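Skenby two-arm room tidier — hire and purchase

If you run a small hotel or guest house and have been wondering whether a machine could take the first pass at a room after check-out, do read on before you fill in the order form. The Skenby picks up litter from the floor and leaves the beds to your own good people.

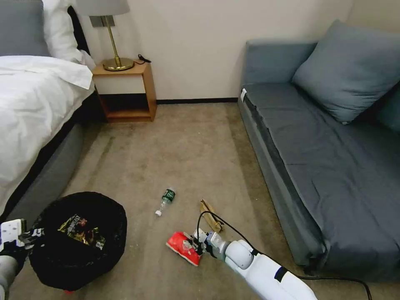
Catalogue page 56

Wrappers and drinks bottles on carpet are its daily bread, and a bin bag set down on the floor within reach is all it asks for.

Hire is £190 a week, with a deposit of £2,000 — returned in full when the machine comes back to us at Fosby. We do suggest taking it for at least 3 weeks, as your staff will want time to get used to it, and please measure the gap between bed and sofa in your smallest room first. Evdokia Kyriakidis looks after bookings and is always glad to talk budgets through, Saturday mornings included.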